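## 3. Materials and Setting

### 3.1 The objects

The study is concerned with how adults handle soft goods that have two states in ordinary use: an open state, in which the article does its work, and a closed state, in which it is carried or put away. Shopping bags, rain covers, folding hats and umbrellas all belong to this group. They differ from clothing and bed linen, which are usually folded flat and stacked, in that the closed form is often a roll or a twist and must hold its shape without support from its neighbours.

The working set consisted of 50 articles. Most were bought new from two suppliers, Riler and Skimeck, and the remainder were taken from the lost property store of the Ulitari building, where they had gone unclaimed for longer than the house rules require. Used articles were included on purpose. Fabric that has been closed many times in the same way keeps its creases, and a person who picks it up tends to follow them. New fabric gives no such guidance, and early trials suggested that the first closing of a new article takes longer than any later one.

Each article was given a paper record stating its main colours, whether it had a strap, clasp or tie, and whether the closed form could stand on its own. No article was washed or pressed during the study. Those that became damp on the way to the building were hung overnight and used on the following day.

### 3.2 The closed form

Earlier work on folding has dealt mainly with flat results. The scheme proposed by Pavlović, which we follow in part, sorts folded textiles by the number of layers and the direction of the last fold. It serves well for towels and shirts. It is less helpful for a twisted bundle, where there may be no last fold to speak of and where the layers cannot be counted without undoing the work.

We therefore added a separate class for gathered forms. An article was placed in this class when its panels had been drawn round a centre and turned in one direction, so that the outer surface showed a spiral. Within the class we recorded three further points: whether the panels lay evenly, whether any fabric hung free of the bundle, and whether the bundle kept its position when left alone. The second point proved to be of more interest than had been expected. Loose fabric at the lower end was common, and participants disagreed about whether it counted as a fault. Several regarded the article as properly closed as long as the upper part was tight. Others undid the whole bundle and began again.

Figure 1 gives an instance of the gathered class in which two colours make the direction of the turn easy to follow.
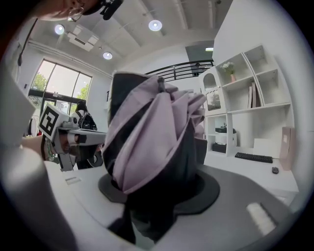

**Figure 1.** Lavender-and-black fabric bundle in gathered form, standing on a round dark grey base. The lavender panels turn about a black core; the black fabric at the lower end drapes over the base.

The contrast between the panels and the core was useful to the raters, who could judge how evenly the lavender fabric had been gathered without touching the article. Bundles of a single colour were harder to assess, and for these the raters were permitted to turn the support by hand. Where a rater remained uncertain, the article was entered as "gathered, evenness not stated" and was left out of the comparison in Section 4.2.

### 3.3 The room

Sessions took place in a shared workroom on the upper side of the Ulitari building. The room was chosen for its daylight, which comes through a large window facing a group of trees, and for its light grey table, against which most of the articles stood out clearly. Three round ceiling lights were available for late sessions. A white shelving unit and a desk remained in place throughout, and the smaller items kept on the shelves, among them a vase of white flowers, were left where their owners had put them.

It was decided at an early stage that the room should not be cleared or closed to others. People put away umbrellas and bags in hallways, offices and shops, with other people passing and other things to attend to, and a bare room would have removed much of what makes the task ordinary. The cost of this decision is that the level of noise varied from one session to the next. It was recorded by the session leader on a scale of three steps and is reported with the results.

### 3.4 Procedure

Participants attended one at a time and stood at the table. Each was handed an open article and asked to close it "as you would before putting it down for the day". No further instruction was given, and questions about the correct method were answered by repeating the same sentence. When the participant was satisfied, the article was placed on the support or, if it could not stand, laid on the table beside it. It was then left for 2 minutes before rating, so that slow unrolling could be noted.

In total, 540 closings were recorded during May. Sessions were not held on Friday, when the room is used for teaching. A participant who wished to stop could do so after any article, and closings already completed were kept with the participant's consent.

The written remarks of the raters came to more than 2,000 lines and were sorted by hand into comments on shape, on tightness and on loose fabric. Remarks that touched on more than one of these were entered under each. Remarks about the participant, as opposed to the article, were struck out before sorting.

### 3.5 Limits of the material

The set contains few large articles. Tents, garment covers and full-length umbrellas were considered and left out because the table could not hold them open. The results should therefore be read as applying to goods that one person can open and close at a table while standing. The used articles also came from a single building, and their creases may reflect the habits of a small number of previous owners. A second set is being gathered from other premises, and the record form has been extended to include the state of the strap or tie on arrival.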